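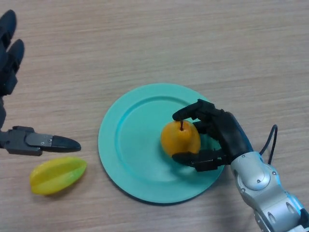
Figure 1. Pear on the turquoise plate, held by the right hand.

3.2 Sample handling and plate layout

Samples were thawed on ice on the morning of each run and spun briefly before loading. The protocol we inherited from the Palville group says to mix "gently but completely," a phrase that has been read four different ways by the four people who worked on this study. We settled on ten slow inversions, written on a card and taped to the hood. Variation between operators dropped after the card went up, although we did not design an experiment to credit the card.

All 1,140 serum samples were run in duplicate. Standards went in the first two columns, blanks in the third, and each donor's time points were kept on one plate wherever the count allowed. Where it did not, the split was made between visits. Leif Ravn wrote the layout script, and Danai Gavalas checked its output by hand against the freezer log. The script and the log disagreed on one box. The log was wrong, which surprised everyone except the script's author.

Beads were washed with the Koutsoukos buffer, made fresh each Tuesday. We tried keeping it for a second week during the pilot and do not recommend it: background in the blank wells crept up, and the low end of the IL-6 curve went with it.
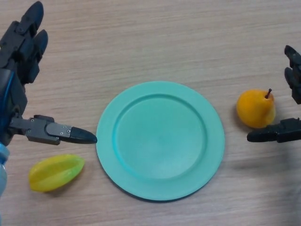 Figure 2. Plate with empty well, pear and star fruit on the tabletop, a black hand at either side.

3.3 Curve fitting and exclusions

Standard curves were fitted with a five-parameter logistic model in Plukeo. The software's default is to drop any standard point it dislikes and to mention this only in a log file. We turned the default off. Points were then removed only if recovery fell outside the limits set before the first run, and every removal was read by a second person, usually Orathai Khunthong, who is hard to persuade.

Values below the lowest standard were reported as below range and were not extrapolated. This cost us most of the IL-4 data. Earlier work on the same panel has reported IL-4 in healthy donors to two decimal places, and we can only admire the confidence.

Wells with low bead counts were rerun once. If the repeat also failed, the sample was marked as missing -- we did not keep trying until the instrument agreed with us. 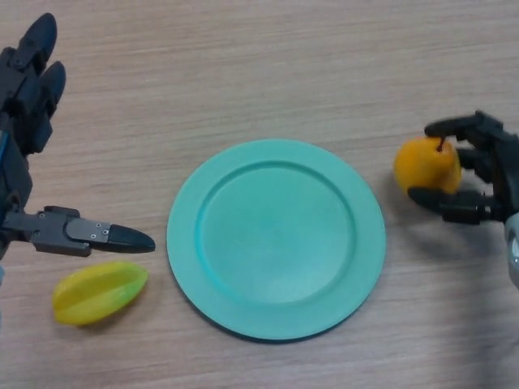 Agreement between duplicates was good for eight of the ten analytes. The two exceptions, IL-4 and GM-CSF, were also the two nearest the floor of the assay, and we leave them out of the group comparisons in Section 4. Myrto Triantafyllou repeated a subset on the Devuvau reader to see whether the scatter came from the instrument. It did not; the scatter followed the samples.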